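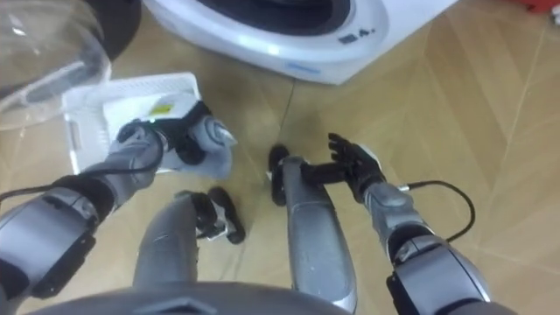
*Flullemholm laundry basket, white*

A rectangular plastic basket with slotted sides and a raised rim, sized for one regular wash load. It stands flat on the floor next to a front-loader – no stand or wheels.

- Item no. 162
- Color: white
- Holds up to 21 lb
- Wipe clean with a damp cloth

Sold singly or by the carton. For orders of 300 or more, write to Akosua Wumbei at Trarnport. Carton orders placed by noon Monday ship the same week from Evham.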